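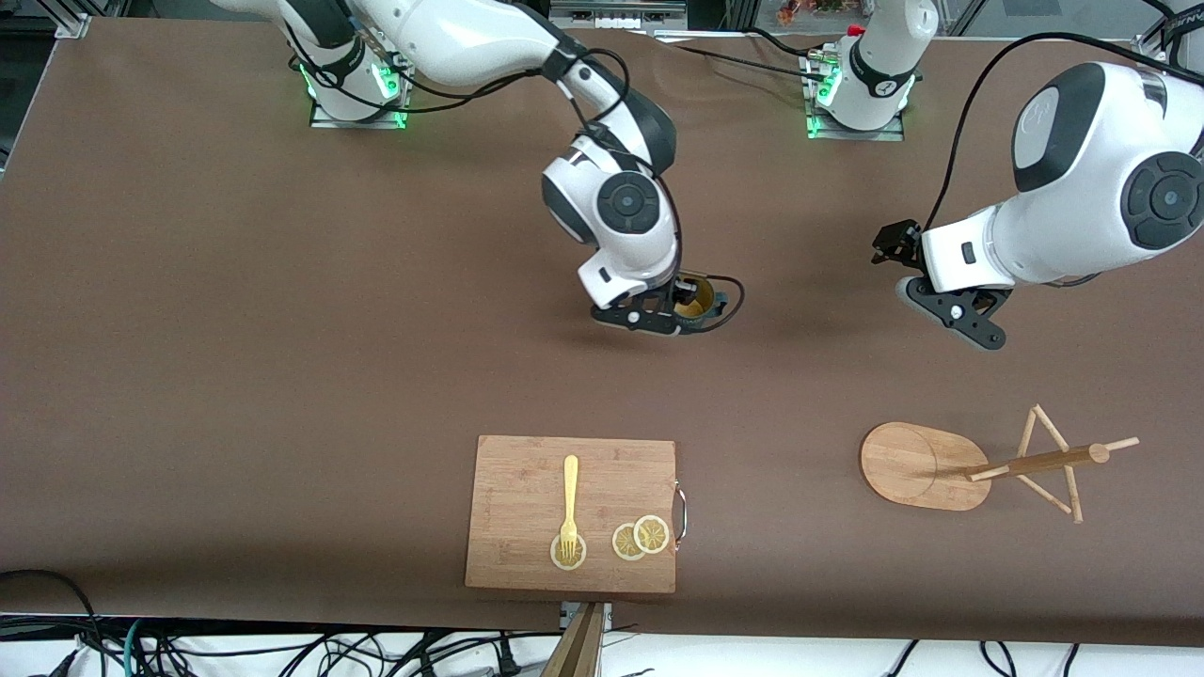 Clullthorpe Holiday Cottages - Frequently Asked Questions

Print this page | E-mail this page

Updated July 2026. Please read before you call, the office line is busy on changeover days and most of this is covered below.

BOOKING AND PAYING

How do I book?
Through the calendar on each cottage's page. Pick dates, fill in the form, pay the deposit. Confirmation comes by e-mail, usually within the hour. Check your spam.

How much is the deposit?
$400 for any of the cottages, whatever the length of stay. Comes off the total. Balance is due four weeks before you arrive.

And the damage deposit?
Separate. Only Urnon House has one, because of the size of the groups. It's held on your card and released after checkout.

Can I cancel?
Yes. More than eight weeks out, full refund. Between eight and four weeks, we keep the deposit. Under four weeks, no refund unless we re-let the dates, and then you get back whatever we took for them. Get travel insurance.

Can I move my dates instead?
Once, free, if you ask more than four weeks ahead. Price may change with the season. February is cheapest, August isn't.

Which cottage is which?
Pivside sleeps four, by the creek. Sipos sleeps two, up the hill, steep steps. Urnon House sleeps ten and has the big kitchen. People mix up Pivside and Sipos all the time so check your confirmation before you set the GPS.

ARRIVING

What time can we get in?
4 pm. Not earlier, cleaners are still in there. You can leave the car from noon and walk into the village.

Where's the key?
Key safe by the back door. Code is sent the day before. If you haven't got it by 6 pm the evening before, e-mail us.

Is there parking?
Pivside, two cars. Urnon House, 3 cars, four if they're small and you're all friends. Sipos has no parking at the door - use the gravel lot at the bottom and carry your bags up. It's 332 feet from lot to door, a guest measured it and sent us the figure along with some other remarks.

Can you get a delivery truck up the lane?
Small grocery vans, yes. Anything bigger, no. The bridge has a weight limit and drivers ignore it.

IN THE KITCHEN

What's provided?
Pots, pans, plates, glasses, mugs, silverware, a decent knife, cutting boards, can opener, corkscrew. Drip coffee maker in all of them. Dish soap, sponge and a couple of dishwasher tabs to start you off. Bring your own coffee, oil, foil and anything you can't live without.

Is there a dishwasher at Sipos?
No. Two people, one sink.

Can we put everything in the dishwasher?
Not the wood stuff, not the good knife, and not the cast iron pan at Pivside. Everything else fine.

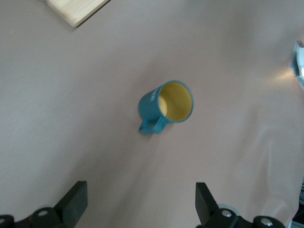

We broke something. What now?
Tell us. One plate or a glass, no charge, we just want to replace it before the next people come. Furniture or anything with a plug, we'll talk about it. Please dont hide the pieces at the bottom of the trash.

The oven won't turn on.
Set the clock first. It will not heat until the clock is set. This is the number one call we get.

DURING YOUR STAY

Is there wifi?
Yes, all three. Good at Urnon House, okay at Pivside, slow at Sipos when it rains. Password is inside the front cover of the house binder.

Cell signal?
Patchy. Upstairs windows are best. Turn on wifi calling.

Are dogs allowed?
Up to two at Pivside and Urnon House. None at Sipos. Not on the beds, not left alone. Sheep in the next field most of the year so leash please, even if yours is very good.

Can we use the wood stove?
Yes, October through April. First basket of logs is free, more from the farm shop. Ash goes in the metal bucket outside - never the trash can. We lost a trash can and part of a fence that way. Bill was $2,000.

Is the water safe to drink?
Yes, it's town water. Tastes a little of chlorine some weeks. There's a jug in the fridge.

LEAVING

What time is checkout?
10 am. Cleaners arrive on the dot.

Do we have to strip the beds?
No. Just run the dishwasher, take the trash to the bins by the gate, close the windows and put the key back in the safe. Scramble the code.

We left something behind.
E-mail us with what it is and where you think it was. We mail things back at cost and keep them for three months. Phone chargers go in the charger drawer, of wich there is one in every cottage, help yourself.

Was this page helpful? Yes (27) No (4)
Share | 12 shares | 0 comments

Get late deals by e-mail. Sign up for our newsletter. Unsubscribe any time.

This site uses cookies. By continuing to browse you agree to our use of cookies. OK | Find out more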